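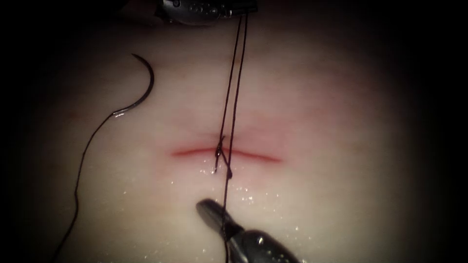 Attachment 1: stitch in the center of the practice pad, both instruments in view, needle parked on the left.

Ticket 580: Lower grasper lags during remote demos
Opened by: Benedicta Agbenyega, Hosgate lab
Assigned to: Adom Quaye, Binton support
Status: Resolved

Benedicta, 9:20
Hi Adom! We're recording suturing demos by remote control for the Nartey policy and they're coming along beautifully, except for one thing. When I tie, the upper gripper follows my left hand perfectly but the lower one trails my right. I feel it most when I go to pull the tail down. Demo 14 is the worst so far. Restarting the console didn't help.

Adom, 9:48
Great attachment, thanks! Nice clear view of the strands going up to the top gripper. Could you send the log for demo 14 and tell me which motion scale you have on each hand?

Benedicta, 10:05
Log uploaded. Left is 4 to 1. Right is... also 4 to 1, but the smoothing window says 2000 ms! Left says 20.

Adom, 10:17
Found it! That's the setting from the Jaltdale profile, which we used for slow hand-guided teaching. It loads per arm, so only your right side picked it up. Please:
1. Let go of the thread and clutch out both hands.
2. Open Arms > Lower > Filter and set smoothing to 20.
3. Save under a new profile name.
4. Record one short demo and compare the hand and tip traces.

Benedicta, 11:02
Wow, what a difference! The traces sit right on top of each other and tying feels like my own fingers again. Do I have to throw out the earlier demos?

Adom, 11:10
Keep them, but tag them "lag" so they stay out of training. I'm adding a warning for mismatched filters to the next build. Closing this one, happy stitching!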